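Über uns
Start | Leistungen | Preise | Über uns | Kontakt

Drumow – Werkstatt und Beratung für Raumakustik

Wer eine Seite mit der Überschrift »Über uns« öffnet, erwartet meistens, dass dort von Leidenschaft die Rede ist. Wir haben solche Seiten früher selbst geschrieben und finden sie im Nachhinein schwer erträglich. Deshalb steht hier vor allem, was wir tun, was wir lassen und wo wir Zweifel haben, auch an der eigenen Branche.

Woher wir kommen

Drumow wurde von Moushumi Kanagaratnam und Arif Wanigasekara gegründet. Beide hatten vorher für einen Händler gearbeitet, der Schaumstoffmatten in Pyramidenform verkaufte, und beide hatten dort zu oft am Telefon gesessen, wenn Kunden fragten, warum man die Nachbarn immer noch hört. Die Matten waren dafür nie geeignet. Verkauft wurden sie trotzdem, mit Formulierungen, die man bei genauem Lesen nicht falsch nennen konnte.

Die ersten Jahre haben wir in einem Hinterhof in Skullusdale gearbeitet, mit zu wenig Platz und einer Tür, durch die kein Transporter passte. Inzwischen sitzen wir zwei Straßen weiter und sind zu neunt. Größer wollen wir vorerst nicht werden. Der Versuch, eine zweite Niederlassung zu eröffnen, hat uns ein gutes halbes Jahr gekostet und ist eingestellt worden.

Dämmen und dämpfen

Der größte Teil unserer Erstgespräche dreht sich um eine Verwechslung. Schalldämmung hält Schall davon ab, in einen anderen Raum zu gelangen. Schalldämpfung, fachlich Absorption, verringert den Nachhall im selben Raum. Für das erste braucht man Masse, Entkopplung und dichte Fugen, also in der Regel einen Umbau. Für das zweite genügen oft poröse Flächen an der richtigen Stelle.

Wir bieten nur das zweite an. Wer wegen einer Trittschallbrücke oder einer Musikanlage nebenan zu uns kommt, bekommt eine Absage und die Bitte, sich an ein Bauakustikbüro zu wenden. Das kostet uns Aufträge. Es hat auch schon zu verärgerten Bewertungen geführt, in denen steht, wir hätten »kein Interesse« gezeigt. Damit leben wir.

Was wir von Versprechen halten

In Katalogen liest man gern, ein Produkt schlucke »bis zu« einen beeindruckenden Anteil des Schalls. Gemeint ist dann meistens eine einzelne Frequenz, gern eine hohe, gemessen unter Bedingungen, die in keinem Büro vorkommen. Tiefe Stimmen, Lüftungsgeräusche und das Dröhnen eines Treppenhauses liegen woanders. Dünne Paneele richten dort wenig aus, egal wie schön der Bezug ist.

Ähnlich vorsichtig sind wir bei Pflanzenwänden, Moosbildern und Akustikfarbe. Manches davon hat einen messbaren Effekt, manches einen dekorativen. Wenn uns jemand Messwerte vorlegt, lesen wir sie. Bei Akustikfarbe warten wir darauf noch.

Auch unsere eigenen Ergebnisse betrachten wir nicht als Beweis für irgendetwas Allgemeines. Wir haben im vergangenen Jahr 197 Räume gemessen. In 11 davon war der Nachhall nach unserer Arbeit kaum kürzer als vorher, obwohl die Rechnung etwas anderes ergeben hatte. Den Grund kennen wir nicht in jedem dieser Fälle. Wir haben nachgebessert, wo es ging, und sonst Geld zurückgezahlt.

Wie ein Auftrag abläuft

Zuerst schicken Sie uns Maße, Fotos und zwei Sätze dazu, was im Raum stört. Manchmal ist die Antwort danach schon, dass ein Teppich und ein volles Bücherregal reichen. Dafür berechnen wir nichts.

Lohnt sich eine Messung, kommt Corinne Villanueva vorbei. Sie misst den Raum möbliert und, wenn möglich, zu der Tageszeit, in der er genutzt wird. Die Messung mit schriftlichem Bericht kostet 792 Euro. Der Bericht gehört Ihnen, und Sie dürfen damit zu einem anderen Anbieter gehen. Einige Kunden tun das, vermutlich auch zu Warrier, und wir haben aufgehört, uns darüber zu ärgern.

Erst danach machen wir ein Angebot. Rabatte für schnelle Unterschriften gibt es nicht.

Wer hier arbeitet

Moushumi Kanagaratnam: Geschäftsführung, Planung, Einspruch gegen Werbetexte
Arif Wanigasekara: Geschäftsführung, Werkstatt, Einkauf
Corinne Villanueva: Messungen und Berichte
Tahsin Gazi: Montage, Reklamationen
Chaminda Khan: Büro, Termine, Rechnungen

Dazu kommen vier Kolleginnen und Kollegen in Werkstatt und Montage, die auf dieser Seite nicht mit Namen stehen möchten.

Nachhaltigkeit

Nach diesem Absatz wird oft gefragt, also gibt es ihn. Ein Siegel haben wir nicht. Wir haben uns zwei angesehen und bei beiden den Eindruck gewonnen, dass vor allem das Ausfüllen der Formulare geprüft wird. Alte Absorber nehmen wir zurück, sofern sie von uns stammen, und verwenden weiter, was brauchbar ist. Der Rest wird entsorgt. Eine Klimabilanz, die wir selbst glauben würden, können wir derzeit nicht vorlegen.

Mit wem wir zusammenarbeiten

Für Schulen und Kitas planen wir gemeinsam mit dem Büro Prarnera, das sich um Brandschutz und Abstimmung mit den Trägern kümmert. Provisionen fließen dabei in keine Richtung. Architekturbüros, die uns empfehlen, bekommen ebenfalls nichts, außer gelegentlich Widerspruch zu ihren Sichtbetondecken.

Erreichbar sind wir werktags am Vormittag telefonisch, sonst per Mail. Im Februar bleibt die Werkstatt für eine Woche geschlossen.

Stand dieser Seite: 2026-05-21 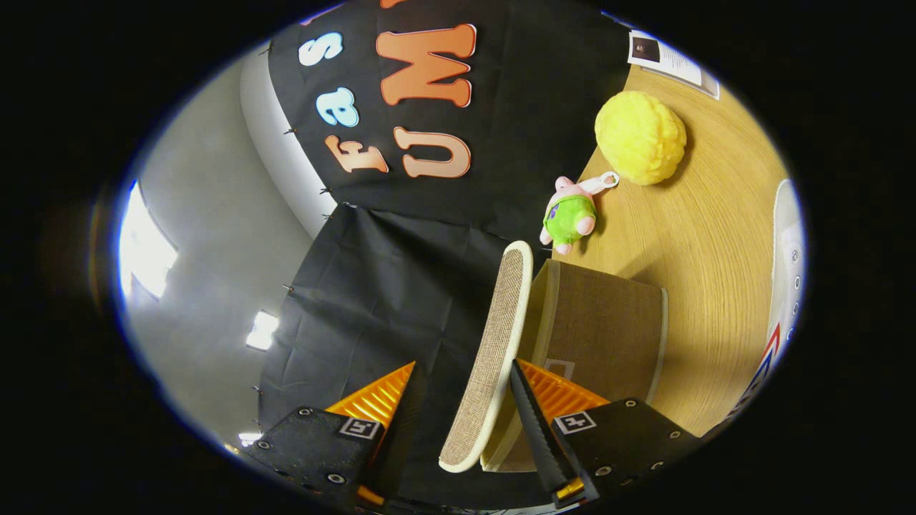

Kann ich bei Ihnen eine Messung beauftragen, ohne danach etwas zu kaufen?

Die Messung ist ein eigener Auftrag mit eigener Rechnung und verpflichtet Sie zu nichts weiter. Sie erhalten den Bericht in jedem Fall vollständig.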